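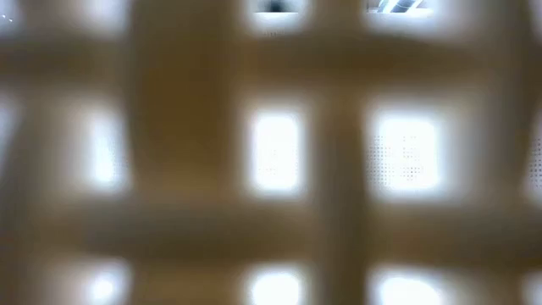

Dilunen open weave, up close with the light coming through

I've been selling laundry sorting gear from my little shop in Drillisbridge for a while now, and the Dilunen set is the one I get asked about most. So this page is going to be a bit long, sorry!

The Dilunen is a woven divider made of broad, flat strips, with gaps big enough to let air and plenty of daylight through. I love how it looks near a window – all those browns and tans. You get 2 dividers in a set, and they go with the Liapis bins, the plain white plastic ones with the handle slots in the side walls.

I like one bin at the far end of the table for whatever's been gone through, and another up front that starts out empty.
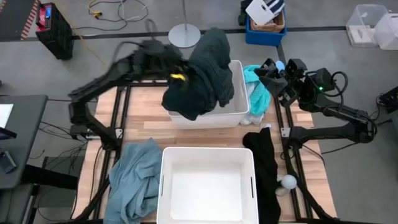 Towels I leave out to the side until last (they take up so much room), and long dark things get stretched out flat before they go in anywhere. My neighbor Manolis Kokkinos does it the other way around, towels first, and he's perfectly happy with his set too, so please don't take my word as law.

The handle slots are the part I'd miss most. You can get your fingers right in and lift a full bin off the table without hugging it to your chest. The bins wipe clean with a damp cloth. For the weave, use a soft dry brush and go along the strips, then across. 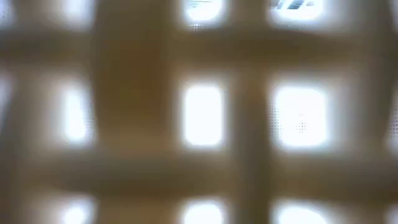

Color varies a little from one divider to the next, so if you want a pair that matches closely, put a note on your order and I'll go through the stack for you. The makers at Traltitz send me a new batch every April, and last time I had 100 sets gone before summer!

Set of 2 dividers with 3 bins. Bins also sold singly. Pickup in Drillisbridge is free – just ring the bell at the side door.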